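Household Plastic Bag Reuse in a Student Residence
Paavo Koskela and Siiri Ikonen
Submitted March 16, 2022

1. Background
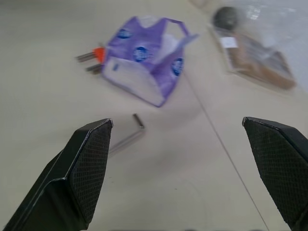

Carrier bags are normally compared by mass of plastic per bag. This ignores how often a bag is used before disposal, and the number of uses changes the ranking between thin and thick bags considerably. Our aim was to measure reuse in one building, the Udwood residence, where residents share kitchens and one waste room.

2. Method

Each of 66 residents kept a tally sheet from August until the end of term. A use was recorded when a bag carried goods outside the building. Lining a bin was entered separately as final use. Bags were grouped as thin or thick by weighing them on a kitchen scale. Paper bags were left out.

3. Results

The sheets covered 267 bags, of which 143 ended as bin liners. Thin bags were seldom carried a second time. Thick bags were reused more often, but several residents stored them for weeks without using them - these were entered as unused at the close of the period.

4. Sources of error

Tallies were self-reported. Two sheets were filled in from memory and the handwriting on one was hard to read. The scale reads in whole grams, so bags near the limit between groups may be misplaced. Handle failure was noted only as a remark and could not be analysed.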